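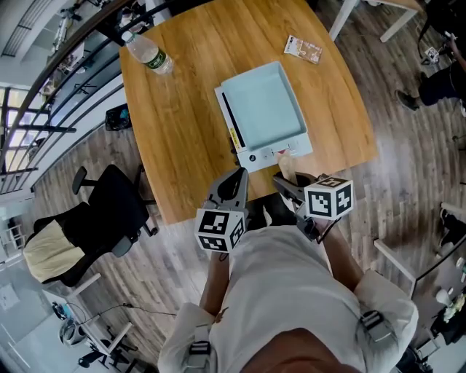

Viorica wrote under my last post that I ought to quit fussing with the grippers and write down what I spend, so fine, Viorica - the pair has cost me $379 so far, plus 40 for springs I ordered in the wrong size (twice!). We've named them Plirka, both of them, which gets confusing. Tiago wants 60 good runs before we change the jaws again, and we're at 30, and my forearms have opinions about that. I'm printing softer finger pads tonight, and I'll post the files once they stop curling up at the corners.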